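Jobs & Calls / Part-time / Crafts

Weekend Workshop Assistant – Clotthorpe Craft House

Clotthorpe Craft House is hiring a part-time assistant for its weekend basketry and chair-caning classes. The job starts in December and runs for 6 months, with a chance of renewal. Classes are held in the old Aebischer building, second floor. There is an elevator.

You will soak and sort reed before class, set up the benches, help beginners who get stuck, and sweep up afterward. Some lifting is needed. Reed comes in 90-pound pallets that we split by hand truck.

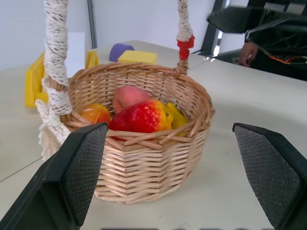
Pay is $600 a month for 4 shifts, paid on the last Wednesday. You do not need to be an expert weaver, but you should be able to make a simple round basket without help and fix a student's mistake without taking over. Students in the second course work up to a round wicker basket with a rim of thicker twisted strands and tall handle supports, so experience with rims is a plus – we can teach the rest. Experience with caning is welcome but not required.

To apply, send a short letter and the names of two people who know your work to Roswitha Pfister at the front desk. Photos of finished pieces are fine. Please do not mail the pieces themselves. Interviews are held in person, and applicants will be asked to weave for a short time.

Comments

marnie_k: Is parking included or do we use the Grorklow lot?

R. Pfister: Grorklow lot. We stamp your ticket.

Dale: I took the caning class last spring. Good group, cold room. Bring a sweater.

tobyw: Would you consider someone who can only do Saturdays?

R. Pfister: Yes, put that in your letter.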